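Skorard Pick Kit — evaluation data card

Maintained by Struan Ogilvie at Plarkby. Revised in May for kit firmware branch 2.

Summary

This package holds the recordings, logs and scripts from our review of the Skorard Pick Kit, a right-arm manipulation kit sold by Aretti with a jointed hand, a head camera mount and a control box. The review covers one task family: moving packaged goods between a shelf and a table. It does not cover two-arm work, soft bags or anything heavier than a full drink bottle.

Contents

episodes/ — 2,189 recorded episodes, one folder each
splits/ — train, validation and test lists
logs/ — joint positions, motor currents, finger commands
tools/ — reader, replay script, label checker
NOTES.txt — known faults by episode ID

Splits

Validation and test hold 400 episodes each. Everything else is train. Splits were made by session, so episodes from the same session never appear on both sides. If you make your own split, keep that rule. Random splits by episode gave scores that looked better than they should.

Episode format

Each folder has a head camera video, a joint log and a small label file. The label file gives the object class, the start surface, the goal surface and the outcome. Outcomes are success, drop, miss and operator stop. A drop means the object left the hand before the release command. Timestamps come from the control box clock. The video lags the joint log slightly; tools/align corrects this and should be run before training.

Objects

Snack cans with plastic lids, small plastic bottles, and a few cartons. Cans start either upright or lying on their sides. Side starts are harder, and they make up most of the drops in the log. Lids were kept on in all episodes.

Findings on the kit

The padded finger segments hold a round can well when the thumb closes last. The default grasp script closes all the fingers together, and with a can on its side this tends to roll it away. We replaced the script early on — see tools/grasp_order for the version we used.

Cable routing at the wrist needs care. With too little slack the wrist stops short of its full turn; with too much, the loop can catch on a shelf edge. Aretti's manual gives no slack length. We set it by hand and checked it at both ends of travel.

Setup took longer than the quick start guide suggests, mostly for camera calibration. The second unit, loaned to Nilsuwan for cross-checking, needed the same steps and gave similar joint errors.

Known issues

More than 115 episodes have glare from polished metal surfaces that hides part of an object outline. They are flagged glare=1 and left in the splits. Finger current readings clip at the top of the range. People may be visible in the background of the video; raw files are therefore not passed on outside the review group.
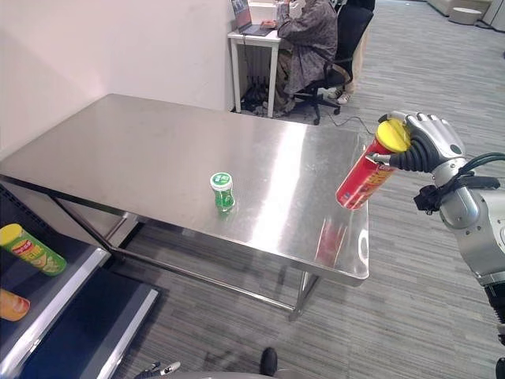 Can the kit be used with the default grasp script if all cans start upright?

The default script is adequate for upright cans on a flat surface, but load tools/grasp_order if you plan to compare your results with ours.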